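The Jar
December 17, 2019

Every household I have ever lived in has owned a jar of screws, and I have never seen anyone buy one. The jar arrives. One evening you finish putting together a bookcase, there are two screws on the carpet that the instructions do not mention, and the bookcase is standing up. You could go back to step one. You could also find a jar.

Mine used to hold olives. It moved with me to Pretodstead, where it has lived through one kitchen remodel and the arrival of a Camis bed frame that came with so many extra parts I suspected there was a second bed in there somewhere. I have reached into it perhaps once a month ever since, with the calm of a person who knows the right screw is inside. The right screw is never inside. What's inside is a screw of the right length with the wrong thread, one of the right thread that would come out the other side of the door and into the hallway, and a picture hook.

I began asking people about their jars last July, mostly at dinners, where it went over better than you'd think. People who wouldn't tell you their salary will tell you about their screws at length. Some use a coffee can. One couple uses a gravy boat, a wedding gift, and they were a little defensive about it. They all had the same rule, which is that screws go in.
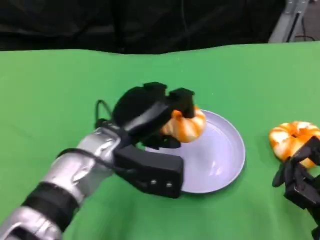

Muchen Qiu thinks the whole business is cowardice. You keep a screw, she told me, so that you don't have to decide whether the chair is finished. Her own system is to throw away whatever is left the minute the thing can bear weight, and she says she has regretted it once, over a crib, which was then returned to the store in a number of boxes.

I admire this and could not live that way. I come from people who straightened nails. My grandfather had a coffee can for bent ones awaiting treatment and another for the cured, and a nail that could not be straightened was kept too, in case a job called for a bent nail.

What changed, somewhere between his can and my jar, is that the furniture started coming in flat boxes and the screws stopped being ones you could match. A Xiong bookcase takes a screw that fits a Xiong bookcase. Take it apart and you own a handful of hardware with no other calling in life. The little wrench that comes with it is the same sort of thing. I have a drawer of little wrenches and I'm afraid of that drawer.

Osden Hardware, on the main street here, will still sell you a single screw. You bring in the one you have, or its sad sister from the other hinge, and push it into the holes of a steel plate by the register until it stops wobbling. Then you know its name. The store's catalog runs to 1,488 kinds of fastener, and the man at the counter told me most of the customers want the same few and the rest want something that hasn't been made since their house was built. He also told me that people bring him their jars. They come in after a parent dies or a garage gets cleared, and set it on the counter, and want to know what it's worth. 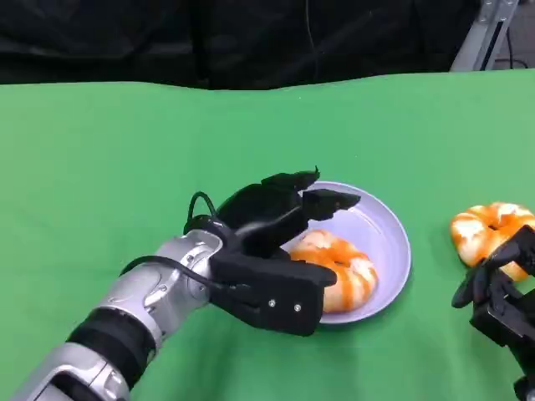
Green cloth on the table, black fabric hung behind it.

It is worth nothing, and he takes it anyway. In the back there is a shelf of other people's jars, which he dips into when a regular comes in with a question the catalog can't answer. I asked how often one of them had the right screw. He said that wasn't really how you used them.

I went home and emptied mine onto a towel, which is the recommended first step if you want to sort your jar and also if you want to lose an afternoon.

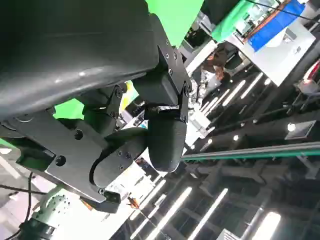
Sorting goes well at first, because wood screws look like wood screws and anything with a flat end is a bolt, or will be treated as one. Then you reach the middle of the pile. There was a brass thing with a collar. There were 3 identical plastic caps that I knew belonged to something I use every day, and for a week I walked around the house looking at appliances from below. I still don't know. Everything seems to be working, which I find worse. 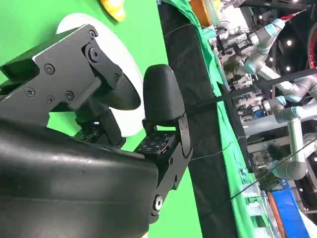
The heads gave me the most trouble. There is a slot, a cross, a six-sided socket, a star, and a star with a pin in the center of it whose whole purpose is to keep you out, and I had thought a decent piece of work would pick one and stick to it. Apparently that's an amateur's notion. Look at the bent metal bracket in the photograph, where small black Phillips heads and hex heads share the same plate, and then try telling me I'm wrong to keep both kinds of driver in the kitchen. I now keep them next to the can opener.

By dinner I had five neat piles and a sixth one, much larger, of everything else. I put the piles in envelopes and wrote on the envelopes. The sixth went back in the olive jar. Since then a cabinet knob has come loose, and I looked in the envelopes, and then I looked in the jar, and then I walked down to Osden with the knob in my pocket and bought two screws, so as to have a spare.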